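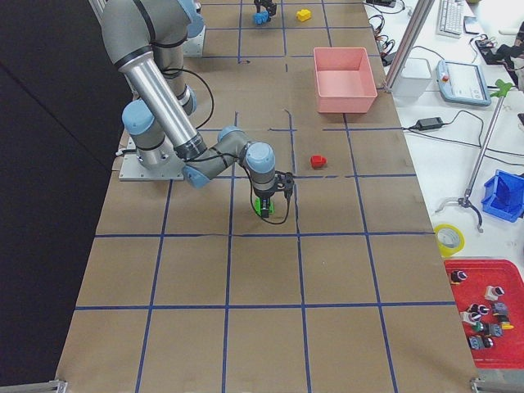 Papel de estraza, cinta azul y un bloque verde sujeto justo encima del papel.

Mi madre conservaba las instrucciones de todo. De la plancha, de la radio, de un exprimidor que se rompió antes de que yo aprendiera a leer. Las guardaba en una carpeta de gomas, junto a las garantías caducadas, y cuando algo fallaba sacaba la carpeta con mucha ceremonia, la miraba un rato y llamaba a mi tío.

Yo he heredado la carpeta y también la costumbre de no leerla. Me acordé el 3 de agosto, cuando me trajeron a casa la estantería Skundano, 714 euros de tablero blanco repartidos en cuatro cajas, con un manual de esos sin palabras. Un muñequito calvo sonríe si tiene un amigo al lado y se pone triste si está solo. Yo estaba solo. Empezábamos bien.

El manual sin palabras se vende como un triunfo de la comunicación universal. Lo entiende igual un señor de Cuenca que una señora de Osaka, dicen, y estoy de acuerdo: no lo entienden ninguno de los dos. En el paso siete hay una flecha curva que puede significar «gire la pieza», «gire usted» o «vuelva al paso dos y piense en lo que ha hecho». Opté por girar la pieza. Era lo del paso dos.

Antes se escribía. Tengo delante el librito de la máquina de coser Ochoa de mi abuela y es una gloria. «Siéntese la señora con buena luz y sin prisas», arranca. Luego explica cómo enhebrar con una paciencia que ya quisiera yo de mi médico, y hay un párrafo entero dedicado a no culpar al hilo. Alguien se sentó a redactar aquello pensando en una persona concreta, torpe pero con dignidad. Yo me reconozco en lo primero.

Después vino la época de las traducciones, que también tuvo su encanto. El despertador Sarnimov que me regalaron en la facultad advertía: «No despierte el aparato sin necesidad». Lo cumplí durante casi toda la carrera.

Se lo conté a Kavitha Gounder, que traduce manuales desde hace años y con quien comparto café y quejas. Me explicó que cobra por palabra, así que el muñequito calvo le parece un competidor desleal. Su último encargo fue una freidora de la marca Gillton: 4000 palabras, de las cuales la mitad eran advertencias. No sumergir, no ingerir, no usar en la bañera. «Lo de freír venía en la página final», me dijo, «y en letra más pequeña».

Supongo que detrás de cada advertencia hay un señor que lo intentó. Me gusta imaginarlo — en albornoz, con la freidora en brazos y toda la confianza del mundo.

La estantería está de pie. Me sobraron tres tornillos y una pieza de plástico que el dibujo ni menciona, y los he metido en la carpeta de mi madre, entre la plancha y la radio. Aguanta los libros de bolsillo. Los de arte siguen en el suelo, y al diccionario de María Moliner no me atrevo ni a enseñársela.

El muñequito sigue triste en la página dos. Mi vecino se ofreció a ayudarme y le dije que no hacía falta, que venía todo explicado.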